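The Long Way Around

I worked across the street from the Standetby building for two years before I ever really looked at it. I know, I know! But you park, you grab a coffee, you go inside, and the biggest curve in Hakdale just sort of slides by while you're hunting for your badge.

What changed my mind was Malathi Chettiar, who worked there for ages and still walks past it most mornings with her son, Nithin. She told me to stand back from it (way back, past the bus stop) and go on a gray day. "Sun makes it fussy," she said. So one cloudy morning in October I did what I was told.

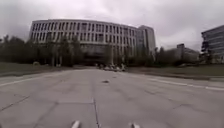

The long curve of the Standetby building under an October sky, with its boxier tower toward the right.

I loved it. All those tall, skinny windows with the pale fins between them! Follow them along and your eye keeps going until it bumps into the tower, and I still can't decide if I like that part. Nithin does. He thinks the curve would look lost without it.

Malathi's old desk was on the inside of the bend, and she says walking to the copier and back felt like a lap at the track. She once paced out the hallway on her lunch break and got 442 steps, in heels, carrying a sandwich. I tried it along the sidewalk in sneakers and lost count when a guy asked me for directions to Raseline Street.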